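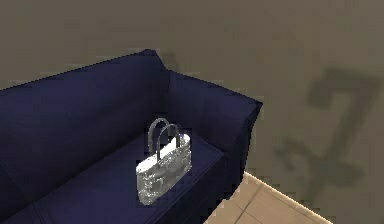
Clarnura workshop notebook / upholstery bench / 5 May 2018

Durel sent over the new seat cloth with a sheet claiming it will take "heavy domestic use". No rub count on the sheet, no mention of which abradant they used or whether the cloth was backed. I asked for the figures in December and got the same sheet again with a different heading.

So we ran it ourselves. First piece showed broken threads at 2000 rubs, which I don't believe either. The clamp on the left head has been slipping and the cloth had a ripple in it when I took it off. Marked that piece void. Second piece is on the right head, counter at 314 when I stopped for lunch, no change to the face apart from a bit of fuzz near the rim.

The Ulell cloth, for comparison, pilled early and then stopped. Everyone upstairs likes it because it feels soft. Soft is not a test result. I'd want three more pieces cut across the width before I said anything about it, and from a different roll.

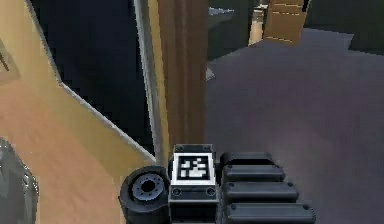
Square black-and-white marker, bolt heads below.

Dye: wiped the Durel indigo with damp white cotton, 53 strokes by hand. Blue came off. Could be loose surface dye, could be a bad batch. Goicoechea say one wash cures it, but who washes a fixed cover?

Also looked up the 1934 method in the old binder, the one people keep quoting at me. It gives no weight for the rubbing head. Not using it.

To do: new clamp screw, left head. Re-zero both counters. Don't sign off Durel until the right head has run to the end and I've seen the back of the cloth.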